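About Greveseck

Greveseck repairs and refurbishes servers for schools, clinics and small offices. Rimantas Paulauskas started the business with 2 benches in a shared shed, and we now look after machines for 185 customers.

Most of our work is at board level. We replace processors and memory, change clock batteries, inspect sockets for bent pins and reseat anything that has crept out of place. Boards stay in their chassis where possible. The processor is checked for alignment before the retention bracket comes down, and memory is fitted afterwards, slot by slot, in the order given in the board manual.

Share 74

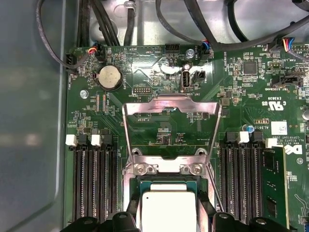
Noemi Serra told us her old server had been written off twice over a memory fault, and that she'd have paid for a new one if we hadn't tried a different slot first.

We quote before ordering parts. Used processors and modules are tested overnight and labelled with the result. If a repair costs more than 70 per cent of a replacement, we'll say so and leave the decision with you.

Kiều Đỗ runs the workshop and Chiến Bùi handles bookings and parts. Drop-offs are taken at the roller door until 4 pm. Please bring the power lead and any drive keys.

2 comments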